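Open evening at the Omville shared workshop, 4th December

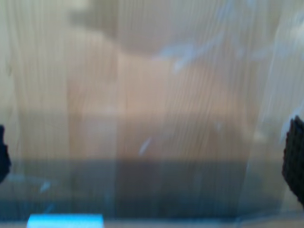

Milky film across the view, black fingers either side. The right one has the ridged pad.

Quick write-up before I forget it all. Typed on the bus so excuse the spelling.

Omville is down behind the tile warehouse, no sign on the street side, you go in past the bins and up a ramp. Doors at 6. I got there late and the talk had started. Packed near the front, plenty of room at the back by the band saw. Tea in a big urn, cookies gone already.

Reason I went: Takeshi Oda's gripper build. He's been posting bits of it on the workshop board since August and I wanted to see it in person. Two-finger gripper on a secondhand Bovora arm, camera on the wrist, all of it put together evenings on one bench. He calls the whole thing Brolline. Didn't catch why. Somebody asked and the compressor kicked in.

The job he's after is thin plastic. Film, bags, sleeves, the stuff you pull off packaging. Blocks and cans he says he had going in a couple weekends. Film is something else. It folds, it sticks to the table, it goes up in front of the camera and then the camera is looking at film and nothing else. Everything behind goes soft, you get blobs of color and streaks. The software wants an edge and there isn't one.

So a lot of the talk was about that. Notes as I took them:

Finger pads. First ones were smooth rubber and he hated them. Now it's a toothed pad, printed in the flexible filament, small even bumps down the inside face. He's on version 33 of the file. Passed a bag of rejects around, some of them pretty chewed. Tooth spacing matters more than tooth height, according to him. Too far apart and the film pokes through and tears.

Black filament on purpose. Fingertips show up against pale stuff so he can find them in the picture even when nothing else is sharp. I'm stealing that.

Squeeze. He limits motor current and does not bother with a force sensor. Had one, cable kept snagging, took it off. The guy next to me was not convinced and said so at some length.

Camera position. Sore point. Wrist mount is great until you lift something see-through. He wants a second one off to the side on a post but the post he made wobbles. Borrowed clamp for now.

Lighting. Diffuse panels, cheap ones, nothing pointing straight at the bench. With a bare bulb the creases in plastic flare up and the software grabs at the flare. Made sense to me, I have the same trouble with shiny parts on my sorter.

Money. He put it at 200 for everything except the arm. Motors were the worst of it, then filament. Arm came out of a lab clear-out in Chiba when he was living over there, and he shipped it home in 3 boxes with his winter coats for padding. One box went missing for a month. That was the one with the base in it, naturally.

Questions went long. A woman from the sewing corner asked if it would do fabric and he said he'd love somebody to try it and she should bring scraps in. Kid in the second row wanted to know if it could open chips. Takeshi said ask me in spring.

I asked about homing after a power cut, which bites me every time. He drives each finger gently to the stop and zeroes there. No switches. Simple, going to try it this weekend if I can find my small motors.

Looked in on the rest of the place after. Laser cutter is down, waiting on a tube. New shelving in the back room, about time. They have two lathes now but only one you're allowed to use without the induction. Sign-up sheet by the kettle, I put my name down.

Parking is a pain, take the bus. Bring cash for the tea jar, the card thing doesnt work. It's cold in there, keep your coat on.

He said he'll put the pad files on the board once he has cleaned them up. Will add the link when I see it. If anyone wrote down the filament he uses let me know, I have "the squishy gray-lid one" in my notes and thats no help.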